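Handheld gripper rig, return-to-use inspection
Site: Goodwin, ground floor
Inspected by: Duyên Thân
Present: Aiman Tjoa
Reason: jaw on unit 8 closed without a trigger pull, Saturday

1. Jaw opens and closes on command
Pass. 227 cycles on the bench, no faults. I don't put much weight on this. The bench holds the grip still and level, and people on the floor do neither.

2. Jaw stays put when trigger is released
FAIL. Closed by itself on cycle 5 with the wrist turned over. Supplier's note calls this "settling." A jaw that settles onto a finger is a fault and I have logged it as one.

3. Cable strain relief
FAIL. Connector moves in its socket when the cable is pulled sideways. The repair sheet says "reseated, OK" and has no initials on it. Reseated by whom?

4. Marker cube fixed tight
Pass. No play in any of the screws.

5. Cords kept off the walking area
FAIL. Same finding as last time. The written answer then was that operators "are aware." Awareness is not a cord cover. Anyone bending under furniture with both hands in grippers is looking at the jaws and has no free hand to catch a fall. 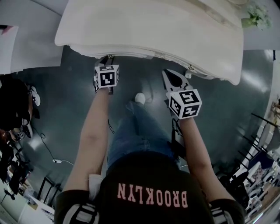
6. Casters locked before work under furniture
Not shown to me. Aiman says it is always done. There is no line for it on the start sheet, so I can't mark it as done. Add the line.

7. Stop control within reach
FAIL. There is one, on the Sororton box, and it needs a bare finger. Try it with a gripper in each hand. I did, and had to put one down first.

8. Fault log matches the repair sheets
FAIL. Fault code 944 is in the log and on none of the sheets. Refugio Villalobos was told it was a software message and could be ignored. I would like to see that in writing from Wunton.

Result: unit 8 stays tagged out. The other units may be used once items 5 and 7 are fixed. I was asked to sign a conditional pass for all of them and declined.

Recheck: June, with Hường Nghiêm. Please have the cable replaced by then. Reseating it again will get the same mark.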